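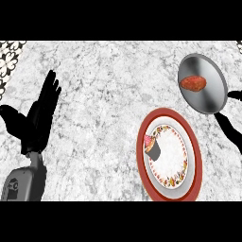 The kitchen finally runs at a speed I can live with! I have been poking at it most evenings since January, usually after dinner and usually until later than I meant to, and last night it got through a whole batch without blowing up, freezing, or launching a pan into the sky.

If you're new here, Hunside is my two-armed kitchen helper project. Half of it lives on the bench in my spare room (one printed hand, a wrist, and a lot of fishing line) and the other half lives on my computer, where I have a marble countertop I could never afford and two complete arms with black hands. The idea is to get the moves right in software first and then bring them over to the real hand a bit at a time. I started the other way around last year and broke so many fingers that I ran out of black filament twice, so software it is.

The current job is food out of a pan and onto a plate. Right arm takes care of the pan, left arm does the food. I gave it a plate with a red rim and flowers on it, for the very good reason that I like it, and there's a cupcake on there too with pink frosting, so the left hand has to put something down on a plate that already has something on it. I wanted that from the start. An empty plate is too easy, you can drop a thing more or less anywhere and call it a success.

The meatball (my word for it, the folder says "meat_lump_b") has been the star of the past few weeks, mostly for bad reasons. It's lumpy, and the first version used its full lumpy shape for collisions, every little bump of it. It looked great, and the computer hated it. Each time it touched the curved inside of the pan there were so many contact points that everything slowed to a crawl, and then it would start to buzz. If you've ever done physics stuff at home you know the buzz. The thing sits there vibrating like a phone on a table and then after a few seconds it's gone.

I tried making it heavier. I tried more friction, then less friction. I tried smaller time steps, and that did calm it down, but one run went from a couple of minutes to long enough to cook an actual meatball. Then Damian Pawlak, who has the bench across from mine on the nights I go down to Losen, looked over my shoulder and asked why I needed the bumps at all. And, well... I didn't. I swapped the collision shape for three overlapping spheres and kept the bumpy one only for looks. Took ten minutes. No more buzz.

I did the same to the pan, which used to be a single hollow bowl shape and is now a flat disk with a ring of short wall pieces around it. And the handle is a plain capsule. The hand closes on it so much better! Before that, the fingers would find some tiny edge on the handle and the whole pan would slowly turn in the grip, like somebody wringing out a towel.

While I'm on hands: the open hand on the left side was a fight too. I want it to wait palm open, fingers a bit apart, off to one side and clear of everything, then come across the counter for the food. Simple, right? My first try at a waiting pose had the thumb right up against the palm, and every approach began with the thumb having to get out of its own way. Now the thumb sticks out wide while it waits. It looks like it's about to give somebody a high five, and I've grown pretty fond of that. I also left a big stretch of bare marble in the middle so the arms have somewhere to cross without meeting each other. They used to meet a lot.

So, last night. I set up 126 runs with the pan and plate nudged to slightly different spots each time, hit go, and went to wash the dishes. The food ended up on the plate in 100 of them. I did a little dance in the kitchen (the real one). Before the sphere trick I was getting something like one in four, and that was on a good night with the pan in the same place every time.

I watched back as many of the misses as I could stand, and they come in two kinds. The first is the pinch. The fingers come down, the meatball rolls up toward the rim, and the hand closes on nothing. It's worst when the food begins close to the edge, where there's hardly any room for a finger to get in behind it. I think the fix is to tip the pan a little more toward the left hand and let the food come down to the fingers, and that's a job for the right wrist, which at the moment just holds still. The second kind is the cupcake. The left hand comes in low over the plate, brushes the frosting, and off it goes. A few times the cupcake left and the meatball landed exactly where the cupcake had been, very neatly, and my scoring counted it as a win. So that 100 is a bit generous. I'm going to add a check that the cupcake is still on the plate at the end, and I expect the number to take a hit.

On the real side, the printed hand got new tendons. I was using the cheap line from the Lodhi spool everybody at the workshop has, and it stretches. You tune the fingers on one evening and the next evening they only close three quarters of the way. The new line is braided, a bit thicker, and I had to drill out every single guide hole in every finger to get it through, which took a whole evening and one and a half podcasts. But it holds! I put it through around 50 open and close cycles with a rubber ball in it and the fingertips came back to the same marks I'd drawn on the bench paper.

The wrist is still the weak spot. There's an Ollberg servo in there that I pulled from an older project, and it's strong enough for an empty hand, but I don't trust it with a frying pan. Not even the little egg pan I bought for testing. It droops. For now I've got a bungee cord helping it from above - ugly, works fine, staying until I can print a proper bracket for the bigger servo.

One small thing I'd pass on if you're doing anything like it at home: save the starting position of everything with each run. I didn't for weeks, and I'd see a really strange miss and have no way to get back to it. Now each run writes out a little text file with where the pan, plate, cupcake and food were, plus both arm poses, and I can load any of them again. I've already replayed my favorite failure a dozen times. The cupcake lands in the pan. I was not trying for that and I don't think I could do it on purpose.

Next up is the wrist tilt, then the cupcake check, then I'd like to try the pinch move on the bench with the printed hand and a walnut. If anyone has a good way of keeping a braided tendon from fraying where it goes around the base of the thumb, please leave me a comment, I've tried a bit of plastic tubing and it keeps creeping out.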